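How to Get Past the Bell Tower in Florivach Without a Walkthrough

By Dilwyn Pugh
15 August 2026
181 shares | 9 comments

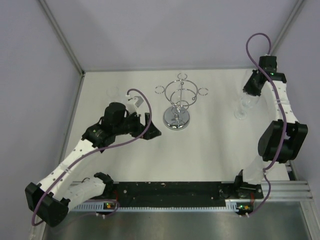 A chrome stemware rack on a white tabletop, with an arm on either side.

I've been stuck on the bell tower in Florivach twice now — once in April when I first bought it, and again last week when I started over and found I'd forgotten everything. So I'm writing it down this time!

First, save before you climb the stairs. The tower locks behind you and you can't go back for the lantern oil, so make sure you have that and the tuning fork from the miller's drawer.

At the top you'll see four bells. Don't ring any yet. Use the fork on each one and write down the note you hear (there's no in-game notebook, so grab some paper). If you're bad with pitch like me, turn on captions in the sound menu and the note names pop up on screen. I played for hours before I found that setting.

Now look at the stained glass window. The birds go from low to high, and each one is the color of a bell rope. Read the birds left to right, match them to the ropes, and ring in that order. Wait for each bell to fade before you pull the next rope or the whole thing resets.

You get 80 points for solving it, and roughly 700 total if you've picked up all the optional stuff so far. If the trapdoor still won't open, light the lantern and check the wall behind the biggest bell — the latch is really easy to miss in the dark.

Recent posts
Enivura: Chapter Two Maze Map
Beginner Tips for Dastidov
Old Puzzle Games I Keep Replaying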